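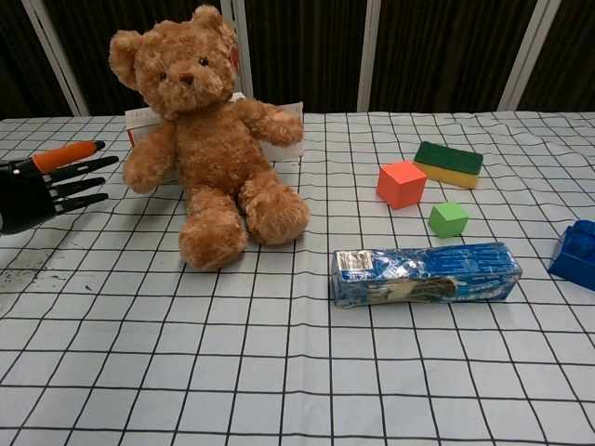
The hand, the bear and the rest of the test set.

Week two of Vornley versus Climby, the two hands I've been swapping on and off the same arm since I decided evenings were for other people. Same grid cloth, same objects, same controller settings.

Soft things first. Vornley picked up the foam cubes 63 times before it dropped one, and I'd started to feel smug on its behalf. Then came the bear. A plush toy has no edges to speak of, and the fingers tend to close on a fistful of fur – plenty of grip, very little bear. Climby managed 7 clean lifts in a row, then spent the rest of Monday pinching the sponge by one corner.

The biscuit-style box is still the hard one. Glossy wrap, long body, and you have to grab it almost dead center or it swings. Climby goes back on tomorrow with the rubber tips.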